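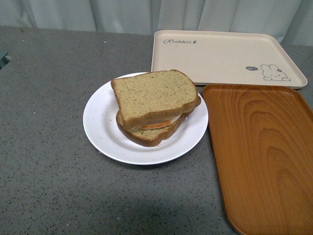 I bought the rabbit tray in February and I've eaten nearly every lunch off it or next to it since, so it's probably time I said something about it. It's cream, it has a raised lip, and there's a little bunny lying down saying "hi", plus "Rabbit" in curly writing with a carrot after it. Soppy? Completely. I love it!

Mine came from Gukari, 69 in the sale - down from 97, which I would never have paid. The lip does its job and crumbs stay put, but pale trays show every mark, so expect to wipe it a lot. The wood-grain one is the more sensible buy if you're messy.

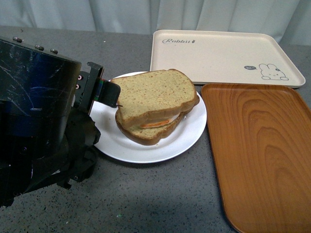
*2 min read*

Now, plates. I go for a plain round white one with a bit of a rim, and a sandwich made from big slices (mine always slide about) still leaves room for crisps. Zoila Guzmán swears by her Briltia set, but they're too heavy for me.

Tray: four stars out of 5. I'd have given it the lot if it came in a darker colour.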